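At the Table with Thirumalai Thomas: Green Cloth, White Plate

The dining services office at Nondier keeps its linen in two tall cabinets at the end of a service corridor, and Thirumalai Thomas prefers to be interviewed beside them. He has been responsible for table standards at the residence since the renovation of the ground-floor dining room, and he has written most of the handbook that new staff receive in their first week. The handbook devotes 7 pages to the breakfast setting. Thomas considers that too few.

"People assume breakfast is the easy meal," he said. "The guest has one plate, one cloth, and very little patience. Everything on the table is noticed at that hour."

The setting now in use at Nondier was adopted last July, after a period in which the dining room had used plain white linen throughout. The white cloths were returned from the laundry in acceptable condition but did not remain so through a full service. Coffee was the principal difficulty. The residence served 221 guests on its busiest morning of that season, and by the second seating the tables had to be stripped and covered again.

Thomas proposed green. He had samples sent from Cumus, the supplier that furnishes the residence with its bed linen, and laid them out on the tables for several days in order to see them at different hours. The darker greens were rejected early. "They made the room feel like an evening room," he said. "A guest who has slept badly does not want to sit down to dinner."

The shade selected was a pale one with a fine vertical weave. Thomas asks that the lines of the weave run away from the seated guest, so that every cloth in the room is turned the same way. He checks this himself on most mornings, walking the length of the room before the doors are opened. 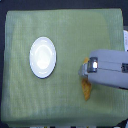 Ordinary guests, according to Thomas, have raised the question of whether a green cloth is suitable for a formal house at all, and one letter to the office described the old white linen as a tradition that should have been defended. He answered the letter personally. His reply explained that the white linen had been in use for a shorter time than the writer supposed, and that the house had used colored cloths in its earliest years.

"I did not persuade him," Thomas said. "He came back in the fall, and he sat at a green table and ate two breakfasts."

The matter of the plate took longer to settle. The kitchen had asked for a large round plate, which stacks well and suits the racks in the dishwashing area. Thomas wanted an oval. His argument was that much of what the bakery sends up at breakfast is long: twists, filled rolls, slices cut on the slant. On a round plate, he said, such an item appears to have been put down in a hurry.

The bakery at Nondier is operated by Cukix under an arrangement renewed each year, and its head baker supported the oval. The kitchen supervisor did not. A trial was held over two weeks with both shapes in service, and the oval was approved on the condition that new racks be bought. The order came to 800 plates, including the reserve held for breakage.

"I had to give up the colored rim," Thomas said. "I had wanted a thin green line around the edge. The price was not reasonable, and the dishwasher would have taken it off in a year. Plain white was the correct decision, and I was the last person in the building to accept it."

Placement is the portion of the handbook that new staff find most difficult. The breakfast plate at Nondier is not centered on the cloth. It is set to the left, a little toward the far side, with its long axis pointing away from the guest. The open area to the right is reserved for the cup, the glass, and the guest's newspaper or telephone.
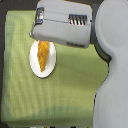
Thomas introduced the off-center position after watching guests rearrange their tables. Nearly all of them pushed the plate to the left as soon as the coffee arrived. Left-handed guests pushed it to the right, and the staff are trained to reverse the setting for a returning guest whose preference is known. The preference is entered on the seating card.

"We were setting the table, and then the guest was setting the table again," he said. "I thought we might do it once, the way they wanted it."

He is firm on the subject of ironing. The cloths are folded in the laundry and carried up flat, and the layers are to be smoothed by hand when they are placed. Faint creases are tolerated. A hard crease through the place where the plate will stand is not, as the plate may rock on it. Starch was discontinued in the first month. It gave a crisp edge but left the fabric stiff under the wrist, and Thomas believes that a guest should be able to rest an arm on the table without thinking about the table.

The tables themselves have dark tops, and a narrow margin of the dark surface is left showing beyond the cloth. Some members of the staff initially read this as an error in sizing. It was specified in the order — a softer outline against a dark edge, with no fabric hanging where a chair or a bag could catch it.

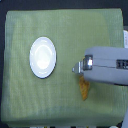 Laundering remains the largest expense. The residence sends out 3,000 pieces in a full month, counting napkins, and a cloth that has lost its color is moved to the staff dining room. There the older greens have faded at different rates, and the tables no longer match. Thomas admits to liking the effect. He has not put it in the handbook.

Asked whether the same setting would serve at other meals, he was doubtful. Lunch at Nondier is informal and uses paper mats. Dinner is the responsibility of a different office, named Sin after the small lake below the grounds, and its linen is dark blue. The two offices share a storeroom and, in his words, "a respectful silence" about each other's choices.

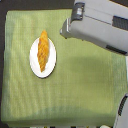
Bread was the subject to which he returned most often in the course of the conversation. The handbook directs that a baked item be served alone on its plate, without a paper doily or a sprig of anything, and that butter and preserves come separately. A long golden twist laid lengthwise on the white oval, with one pointed end reaching past the rim and over the green cloth, is the kind of serving over which Thomas and the bakery have disagreed in good humor. His rule calls for both ends inside the rim. The bakers answer that a twist should be as long as the dough wants to be, and that the plate was, after all, chosen for them.

"They have a point, and I have a crumb on my cloth," he said. "I will probably lose that one too."

A revised edition of the handbook is in preparation. It will add a section on seating near the windows, where the morning light changes the appearance of the cloth considerably, and will shorten the section on napkin folds. Thomas would like to see the number of approved folds reduced to one. The staff have asked to keep the second, a simple pocket, for holidays, and he has agreed to leave it in for the coming year.

Related items

Notes from the Linen Room: Sorting by Shade
Dinner Service at Sin: The Case for Dark Blue
Cukix Bakery Announces Its Spring Breads
New Racks Installed in the Dishwashing Area
Seating Cards: A Short Guide for New Staff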